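**Perforated panels for a rehearsal room - worth it?**

**oceane_c** - 2018-08-23

Hello all. Our choir has moved into a new room in Trurnwood and the echo is terrible. When the altos stop, you still hear them. The room is 82 square metres, with a hard floor and a flat ceiling. A supplier offers us perforated wall panels for 1,696 pounds, without fitting. My husband thinks that heavy curtains will do the same job. Has anyone here compared the two?

**Nipon_B**

Your husband is half right. Curtains take the high sounds, but they do very little for the basses. Then the room becomes dull and the men sound as if they sing in a barrel. We made this mistake in Drirkell and sold the curtains after one winter.

**arnel.castillo**

I don't agree with Nipon. It depends how you hang them. Ours are 4 layers of thick wool, well away from the wall, and I have no complaint from the basses. I am one of them!

For the panels, please ask what is behind the holes. A perforated sheet fixed directly on brick does almost nothing. You need an air gap and some mineral wool. 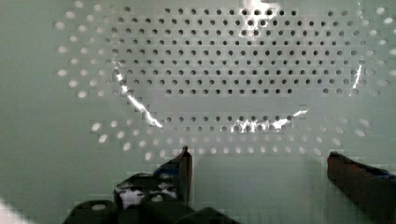 ### Re: Perforated panels for a rehearsal room

**Nipon_B**

Arnel, wool of that weight costs more than the panels, so it is not a fair comparison. But I agree about the gap.

**oceane_c**

Thank you both. I wrote to the supplier and he says the mineral wool is extra, so the total is now higher than our budget. I like small round holes in a quiet colour, but I can't pay for looks only.

**Charito D.**

Before you buy anything, borrow some thick duvets and hang them in two corners for one rehearsal. Record the same song with them and without them. It looks silly, but it costs nothing and you will learn which sounds are the problem.

**arnel.castillo**

Good idea from Charito. And put a carpet under the piano first.

**oceane_c**

We will try the duvets in the next rehearsal. The carpet is more difficult - the landlord has an opinion on carpets.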